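Search the shop Enter keyword or part number Go

Posted July 28, 2025 by Entwistle

Skurevside handheld grippers: what to order and what to set aside money for

I get asked for a price on these more than anything else in the Plemcombe shop, and the price is the easy bit. What people want to know is how many to get and what else they'll end up paying for. If you're planning to teach a robot to handle laundry, you'll be recording a lot of people handling laundry first, so let's start there.

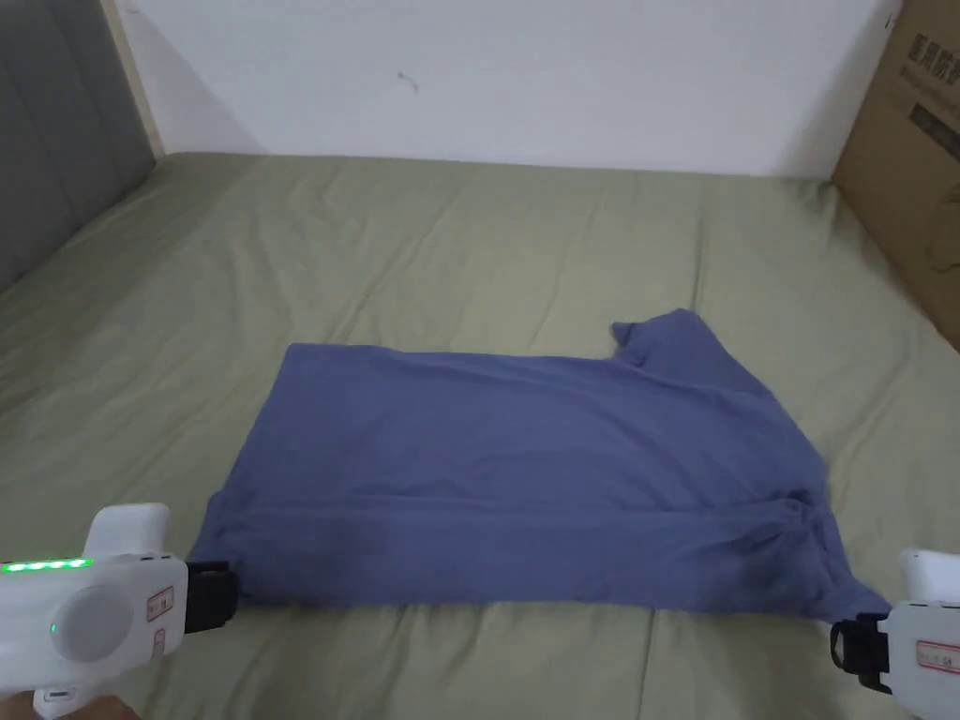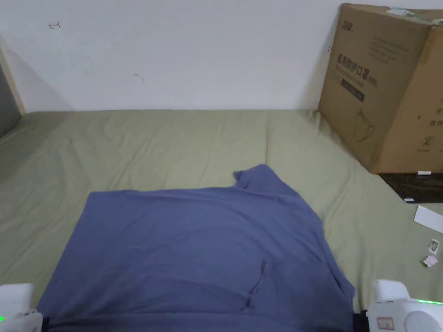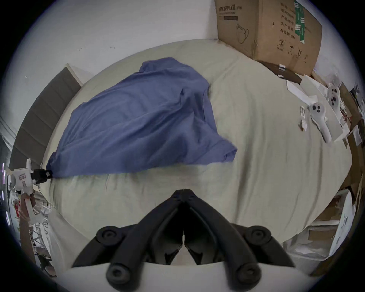
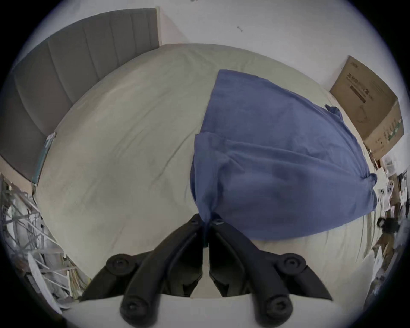
Handheld grippers and blue cloth, working on a made-up bed.

Okay, numbers. A pair of grippers is $1,108. The camera and mount set that goes with a pair is $931, and you can leave it off if you already have cameras you like (check the mount drawing before you decide, please). The full kit is $3,303 and gets you two pairs, both camera sets, a charger for each pair and the carry case. If you know you'll have two people recording at once, just buy the kit. I've watched buyers get there one box at a time and spend a good deal more!

Cloth needs both hands. I know a single gripper looks tempting on a tight budget, and for picking up cups and blocks it's fine, but once you want a shirt pulled straight by its corners you need one in each hand. That's why I only list them as pairs now.

Look hard at the fingers too. Cloth bunches up when you pinch a corner, and the standard finger pads cope well with T-shirt weight fabric. For thick towels or anything quilted I'd add the wide pads, which come as a spare set and swap over with a small screwdriver. Pads wear out. Put a set per pair in your budget for the first year and another if you're recording every day.

Things people forget to plan for:

Storage. Video piles up so fast - our Brarby customers filled their first drive before they'd finished with pillowcases. Buy the bigger drive.

Space. You don't need a lab. A bed or a big table does the job, with enough standing room at the front that your elbows aren't bumping into furniture.

Paid time. This is the big one. Hands on grippers cost more than the grippers do, usually within the first couple of months. Budget for breaks as well, because holding your arms out over a mattress gets tiring and tired people fold badly.

Clothes! Get different colors, sizes and fabrics. Thrift store bundles are great for this.

One thing I'd hold off on is the robot arm. Plenty of people want to order it all together and I get it, but arms take up room and the warranty clock starts on delivery. Record first, see what your data looks like, then come back and talk to me about arms.

Stock is decent at the moment. The next batch lands in December, so if you need more than two kits, send a note through the quote form and I'll hold them for you. Shipping is added at checkout, and spare pads go in the same box if you order them together.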